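Turbridge Residents' Group — minutes of the January get-together
Typed up by me, Chantelle Xaba, since I was the one with a pen

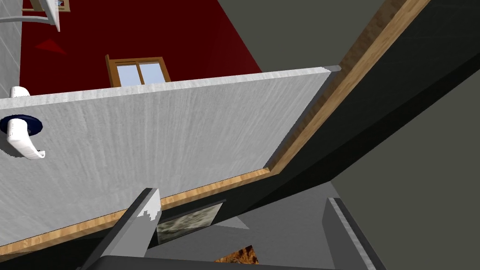
Who came
Me, Pieter Mkhize (in the chair, and he brought the good cookies), Nobuhle Baloyi and Thabiso Ndlovu. Tumelo Dlamini sent apologies, he's on nights this month. We got going at 7:10 because we were all still talking about the parking.

Last minutes
Agreed, with one fix. I wrote that Nobuhle was against the seed swap. She was against having it in the lobby! Sorry, Nobuhle.

Money
We have $791 in the account. The seed swap brought in $183, and I think we were all a bit amazed by that. Thabiso still needs to be paid back $90 for the hose and the two bags of compost. Pieter will send it this week. I asked if we could put a little aside for the summer cookout and everyone said yes before I'd finished asking.

Garden beds
This took up most of the evening, as usual. Nobuhle wants the long bed by the fence for beans and squash again. Thabiso would like tomatoes there, and he had a drawing with him, in color. We went back and forth for quite a while — then Pieter suggested splitting it down the middle, beans on the gate side, tomatoes on the other. Both of them can live with that. Squash goes in the round bed, if it fits.

The Heltska people wrote back about mulch. They'll deliver, but only if we take a full load, and I really don't know where we'd put it. I'm going to call and ask about sharing a load with the folks at Stuvine Court.

Watering list
Same plan as last year, everybody takes a week. I've put Tumelo down for the first one in May (Tumelo, if you're reading this, shout if it's a problem). Thabiso can't do any of June.

Noise
Nobuhle has had two notes under her door about the drumming. It's her nephew, he's 12, and he stops at 8. We all felt that was fair, and she'll go up and have a word with the neighbor in person.

Anything else
Pieter asked for the ladder back, whoever has it. I'd like someone else to have a turn at the minutes next time! Thabiso said maybe.

We stopped at 8:45. Next one is at Pieter's place in February, and I'll send the date when he's checked with his wife.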